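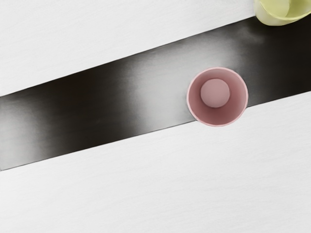 Unit 2: Employee networks and inclusion at work

Reading before class: the Sikeck case, pages 14 to 20.

1. What is an employee network
An employee network is a group of workers who share a background or an interest, and their allies. It is open to join and usually has a sponsor from senior management. The sponsor does not lead the group. In the Sikeck case this was confused, and members stopped coming to the meetings.

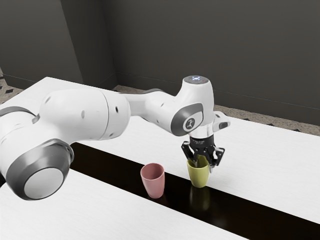 2. Allies
An ally is a person who supports the group without belonging to it. At Flellura, allies were asked to do one small task each month, for example to read a job ad and mark the words that may push some people away. Please bring one job ad to the seminar.

3. Measuring the effect
Grasso has 3,366 employees and sends a survey to all of them every March. The network there has 50 members. Note that a high score in the whole company can hide a low score in one small group — this is the mistake most students make in the written task. Always ask who did not answer the survey.
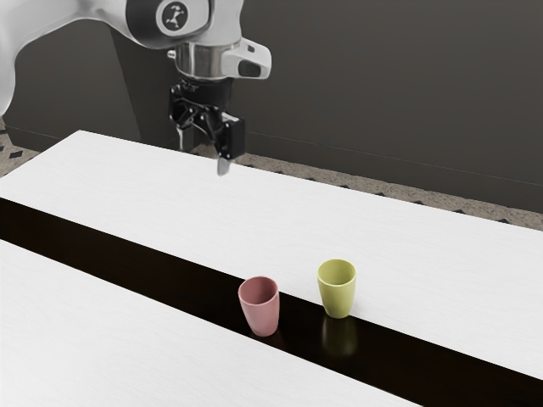
4. Awards and public lists
Many companies like to announce that an employee is on a list of role models. Trarnar announced two in the same year, but its parental leave policy stayed as before. Discuss in pairs: what should the company publish together with such news?

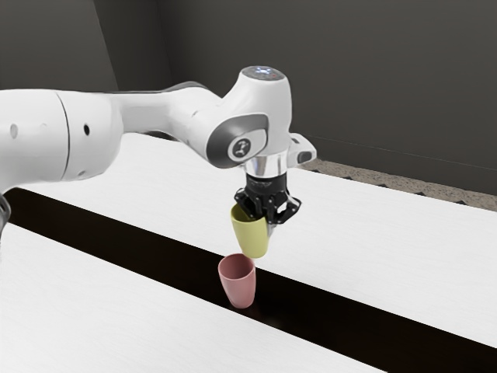 Fig. 4. Robot arm with a pale yellow cup in its gripper, pink cup below.

Written task: choose one of the four companies and write a one-page advice to its head of communications. Use your own words and give the page of the reading for each fact.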